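Section 4. Set-up of the processor insertion task

4.1 Purpose of this section

This section explains how to prepare the workcell for the processor insertion task of the Clakell method. In this task the arm places a processor into an open socket on a real desktop motherboard, with the board still in its case. The same policy is also run on a printed mock-up board, so that you can compare the two results. Please complete Section 3 (camera and gripper check) before you start.

The method learns from wrist camera views only. For this reason the position of the case is less important than what the camera can see from the start pose. A case that stands a little turned is not a problem. A hidden socket is a problem.

4.2 Preparing the case and the socket

1. Switch off the computer, unplug it and take off the side cover. Wear a grounded wrist strap from this step to the end of the section.

2. Remove the cooler from the motherboard and clean the old paste from the processor with a dry lint-free cloth.

3. Lift the retention lever and open the load plate fully. Take out the processor by its edges and put it in the part tray.

4. Move loose power cables away from the socket. Memory modules may stay in their slots. During training we changed the number of modules between sessions, and the policy is not sensitive to it.

Caution: Do not touch the contacts inside the socket with a finger, a cloth or the gripper. A bent contact can not be seen by the wrist camera, and the run will fail for a reason which is difficult to find later.

4.3 Teaching the start pose

1. Set the arm speed to slow mode on the pendant.

2. Open the gripper and guide it by hand to the part tray. Close it on two opposite edges of the processor. The gripping force is set in the Hernow driver file; leave it at the value from Section 3.

3. Lift the part and guide the arm to a place just below the socket, with the processor lined up with the bottom of the raised load plate. Check the live view. The open plate and both gripper fingers must be visible together. 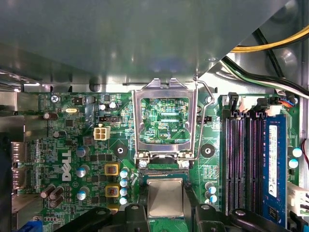

4. Save this pose under the name "pre_insert". The controller writes it to the session folder together with one camera view.

5. Move the arm away and call the pose back three times. If the processor touches the load plate in any of these, save the pose again with more distance.

Note: The lever and the load plate are thin and shiny, and under strong light the depth estimate of these parts becomes poor. Our first trials at the Polport laboratory were made beside a window, and the afternoon runs were clearly worse than the morning runs. We recommend closing the blinds and using only the cell lamp.

4.4 Recording demonstrations

1. Start the recorder and wait until the status light is steady.

2. Perform one insertion by hand guiding, from "pre_insert" until the processor rests in the socket. Open the gripper and move straight back.

3. Mark the demonstration as good or bad. Keep the bad ones also – the method uses them to learn when to stop.

4. Repeat until you have 30 good demonstrations on the real board. Then record 30 good demonstrations on the mock-up board.

5. Start the training with the default file. The default is 800 training rounds. We did not see an improvement with a longer training.

Caution: Do not let the arm close the load plate or the lever. This movement is not part of the method and the force limit is not suitable for it.

4.5 Running on the mock-up board

1. Fix the gray printed board upright in front of the ribbed wall. The computer tower can stay in the cell.

2. Put the memory stick in the long slot near the lower edge of the board. It gives the camera a reference with real color and texture.

3. Grip the processor upright between the two fingers and bring it in front of the board. Save the pose as "pre_insert_mock".

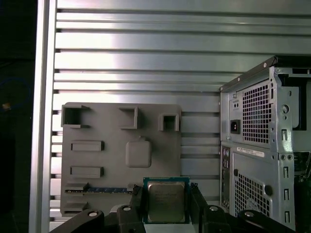

4.6 Reading the result

After each run the program shows one of three words: seated, stopped or lost. "Stopped" means the policy has noticed a wrong contact and moved back by itself. In our evaluation with the Bunnag controller, 83 percent of the runs on the real board ended as seated, and most of the others were stopped.

If you get "lost" two times one after another, check the gripper pads for dust and repeat 4.3 from step 2. The saved demonstrations stay valid.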